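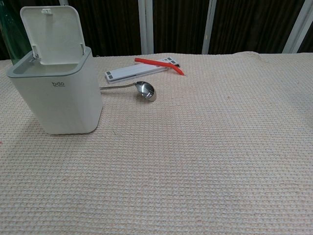 My sister-in-law told me I was out of my mind to put a waffle-weave tablecloth on a table where people eat spaghetti, and that I'd be back to wipe-clean vinyl before the month was out. Well, I've had the Reltik waffle tablecloth in Oatmeal for 6 months now and I still like it, so I'm finally writing this up (several of you asked after my napkin post, sorry it took so long!).

A little background first. Our kitchen table is a big old pine thing we got secondhand, and the top is scratched to pieces. I've been through a lot of cloths trying to hide it. The last one before this was a Llorente damask, very pretty, very slippery, and it slid off the end of the table every time somebody stood up too fast. Before that was a Jinow cotton check that shrank so much in its first wash that it looked like a place mat with ambitions. So I went into this one pretty grumpy.

The Reltik comes folded in a paper band, no plastic, and it smelled a bit like a hardware store out of the package. One wash took care of that. It's a heavier cloth than I expected from the pictures online, more like a good bath towel than a sheet, and that weight is what I love most about it. It stays put! I don't need clips. I don't need that rubbery mesh stuff underneath. You throw it over, tug it a couple of times and walk away.

Color-wise, Oatmeal is a nice soft neutral. It isn't flat, there are little pinkish and gray flecks in it, and they do a great job with crumbs. I mean hiding them, not getting rid of them. Toast crumbs sit down in the squares and you don't see them until you run your hand over the cloth, and then, oh boy. My routine now is to take the whole thing off after supper and shake it out the back door. If it's raining I go over it with the brush attachment on the vacuum, on low, and that works fine too.

Now, stains. Coffee came out with plain dish soap and cold water, both times. Tomato sauce took a soak overnight and a second wash, but it went. Beet juice did not go completely, there's a faint spot that I turn toward the wall. Candle wax was the worst of the lot. It gets down into the weave, and I ended up using ice cubes, a butter knife and the iron over a brown paper bag, one after the other, and most of a Sunday afternoon. I use candle plates now.

Shrinkage: some. I lost 3 inches on the length after the first warm wash, and then it stopped. If your table is close to the limit of a size, go up one. I wash it on warm and hang it over the shower rail, and it dries overnight if the heat is on. I tried the dryer once and it came out softer but kind of puckered along the hems, so I don't do that anymore.

Ironing? I don't bother. It always has a crease or two from being folded, usually near one end, and on a plainer cloth that would bug me. On a waffle weave it just looks relaxed. My mother would disagree.

A couple of gripes. Wine glasses with small feet wobble on it, so if you have company over, put out coasters or use tumblers. It's hopeless to write on, my grocery lists all have holes poked in them. And one corner of mine had a loose thread from day one. I knotted it and it's held, but for this kind of money I'd like the corners finished better. Cirnik makes a very similar cloth with a mitered corner, and I had a good feel of it at a friend's house. Nicer edges, thinner fabric, and it only comes in white and a sort of mustard. If they ever do an oatmeal one I might have a problem.

Would I buy the Reltik again? Yes, I've already got my eye on the round one for the porch table. Four stars from me, and I'm holding back the fifth over that corner.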